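Learning to drink tea slowly

March 21, 2021

When I moved to Trernham two winters ago, I could not make tea. I mean I could put a bag in hot water, as everybody can, but I drank it standing up, while I looked for my keys. In my family tea was for sick people. My mother gave it to us with honey and a serious face.

It was my neighbor Tomoyo Kuroda who changed this, without planning to. In December of my first year the heating in our building stopped, and she knocked on the doors of our floor and invited us to sit in her kitchen, which has a gas stove. She made a green tea in a very small pot. I finished mine in one swallow and she filled the cup again, and then again, and said nothing. By the fourth time I understood that the cup was small on purpose.

After that evening I wanted to learn, and I did what I always do, I bought too many things. I have 11 kinds of tea in the cupboard now. Some of them I bought only for the tin. The one I drink most is a plain black tea from Tatlı, the little grocery behind the station, where they sell it in a paper bag and write the price by hand. It likes a long time in the pot, 15 minutes over low steam if you do it the way the owner does it. I don't have the patience every morning, but on free days I do it.

The other side of my tea life is the cups. At home I use glass for the black tea and a thick bowl for the green one. Outside of home it is mostly paper.
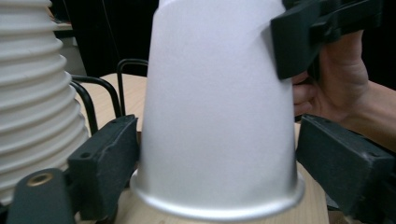
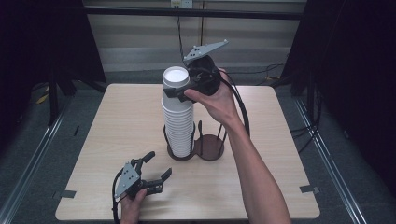
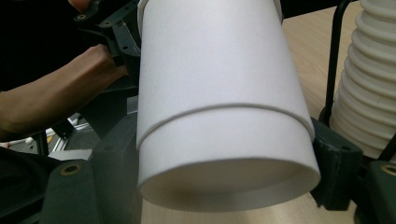 My friend Severin Bühler is strict about this subject. He says that tea from paper tastes of paper, and he carries his own cup in his coat, wrapped in a sock. We argued about it for a whole train ride. I told him that I can't taste the difference if the tea is strong, and he told me that this is exactly the problem, that I make it too strong. He may be right. I tried his way for a week, with less leaf and water a little cooler, and I noticed a sweet taste at the end that I had missed before. I did not tell him yet.

What I still don't do well is the waiting. The green tea needs only a short time, but the water must first cool down, and in this pause I start to wash a plate or answer a message, and then the water is too cold. Tomoyo doesn't use a thermometer. She pours the water from the kettle to a pitcher, from the pitcher to the cups, and from the cups to the pot, and every time it loses some heat. I like this method very much, for it gives my hands something to do. I also learned from her to pour the last drops, which have the most taste, a little into each cup, so that no guest gets all the strong tea.

For the kettle I can't give good advice. Mine is a Nerow, it was a gift, and it whistles before it boils. If you know a quiet one that keeps water warm and is not too expensive, please write it in the comments. Next month I want to try roasting old green tea in a dry pan. Tomoyo says the whole stairway will smell of it, and she asked me to leave my door open.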